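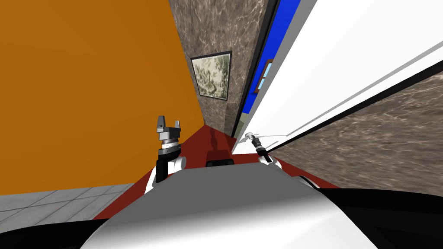

Pralon Institute of Technology | Department of Mechanical Engineering | Remote Manipulation Group

Call for Participants: Teaching Household Tasks to a Two-Armed Robot in Simulation

The Remote Manipulation Group invites adults to take part in a paid study on how people guide a robot by remote control. The study forms part of the Putero project, which collects task demonstrations in computer-rendered rooms. Participants control a simulated robot with two arms, each ending in a gripper, and view the room from the robot's own position. Wall colors, floors and furnishings differ from one room to the next.

What participation involves

Each participant attends two sessions at the Putero laboratory, Room 113, Mizuno Building. The first session begins with a short introduction to the hand controllers and a practice period, which is not recorded. Participants are then asked to perform a series of everyday tasks, such as opening a door, moving an object from one surface to another, or closing a drawer. Each task is repeated several times. Unsuccessful attempts are kept and are of use to the study; participants are not graded on speed.

The second session follows within two weeks. Participants repeat a selection of the tasks and complete a written questionnaire on comfort, fatigue and ease of control.

The system records the motion of the hand controllers, the motion of the simulated robot and the rendered view. No video or audio of participants is recorded.

Who may apply

Applicants must be 18 years of age or older, able to use both hands to operate the controllers, and able to read instructions in English. Normal or corrected vision is required. The rendered view can tilt sharply when the robot leans or turns, and persons who are prone to motion sickness should not apply. Previous experience with robots or video games is not required. Persons who took part in the earlier Putero drawer study are not eligible.

Payment

Participants receive $30 for each completed session. A participant who chooses to stop early will be paid for the session in progress. Payment is made by gift card at the end of each visit. Parking in the Mizuno Building lot is free of charge with a permit from the front desk.

Schedule

Sessions are held on weekdays throughout March, with evening places available on Wednesday only. Breaks are offered between tasks and may be requested at any time.

How to apply

Application forms are available at the Mizuno Building front desk and on the Department's study page. Please quote study number 565 and list the times at which you are available. Applicants will be contacted by email with a consent form, which should be read before the first visit. Places are assigned in the order in which complete forms are received.

Participation is voluntary and may be ended at any time without penalty. A decision not to take part will have no effect on a student's grades or on any person's employment at the Institute.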